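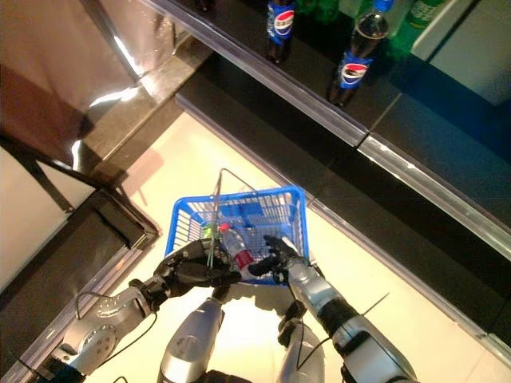

Brekivton Shop and Cycle Corner: spring news
16 Apr 2026

What a month! The drinks shelves are full again, the blue baskets are back by the door, and the cycle corner has had its busiest few weeks since we opened it in September. If you haven't been in lately, please do come and have a wander. There is a lot that's new, and quite a bit that has simply moved a few steps to the left.

Drinks for the road

We asked what you wanted to find here before a ride, and the answer came back loud and clear: cold water, more of it, and somewhere near the front. So the bottled drinks now have their own run of shelving, with water at a height most people can reach without bending. We sold 900 bottles last month, which is far and away a record for us, and a good share of them went out on the morning of the Trakov ride when the sun came out and everybody had dressed for rain.

Jaime Godinho has also put in an order with Meireles for their oat biscuits, the ones with the orange peel. They come in packs of two and fit a jersey pocket nicely. (I have tested this more often than I needed to.) The cheese scones are staying too — thank you to all who wrote in about the scones.

A word on the baskets. They're small, they hold a bottle or two, a sandwich and a spare inner tube very comfortably, and you are welcome to carry one right through to the cycle corner while you browse. Please bring them back to the stack by the door when you've paid. Two have turned up at the bus shelter and one came home from Ikel with a very nice lettuce in it.

Saddle month

Now for the part I've been looking forward to writing. All this month Cristóvão Baptista is running free saddle checks in the cycle corner, and if you have been putting up with a sore back or numb hands, do book in. I had mine done last week. He raised my seat by the width of a thumb and I rode home up Trakov Hill feeling like I'd been given someone else's knees!

A check takes a quarter of an hour. Bring the shoes you normally ride in. Cristóvão looks at the height first, then the tilt, then how far forward the saddle sits on its rails, and he makes one change at a time so that you can feel what each one does. There's no pressure to buy anything. Most people go away on the saddle they came in with.

If you'd like to try it yourself at home, his advice goes like this. Put a strip of tape round the seatpost where it enters the frame, so you can always get back to where you began. Loosen the clamp under the saddle just enough to let it move, and look at where the rails are gripped before you touch anything. Keep the clamp on the straight part of the rails and stay within the marks, if yours has them. Start with the saddle level, do the bolts up properly, ride round the block, and only then decide whether you like it. Small moves, he says. He says it a lot.

And do turn your bike over or crouch down and have a look underneath once in a while. Mud loves it under there. A soft brush, a dry rag and a look over the bolts will do for most of us, and if your seatpost hasn't been moved for years, come and see us before you reach for the hammer.
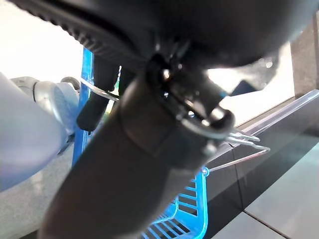

The Ikel loop

We now have 117 names down for the spring ride to Ikel and back, and I'm thrilled with that. The route is 48 kilometres with a stop halfway at the old station, where there will be tea, squash and the Meireles biscuits if I haven't got to them first. It's a friendly pace. Children are very welcome with an adult, and anyone who'd like a shorter day can turn round at the ford and come back along the river path, which is flat and lovely at this time of year.

Please check your brakes and tyres the night before. Spare tubes in the common sizes are on the hooks by the cycle corner bench, and we can lend you a pump if yours has gone missing in the shed.

The tool fund

The raffle and the cake table brought in £1,415 between them. Thank you, thank you! That covers a second repair stand, a decent torque wrench and a set of hex keys to replace the ones with rounded ends. Cristóvão has already cleared a drawer for them.

Still wanted

Old saddles in usable condition, for people to try before they buy one
A child's helmet or two, never crashed please
Clean jam jars with lids, for small bolts and washers
Someone with a steady hand to repaint the sign on the side gate

Leave things at the till with your name on, or have a word with Jaime.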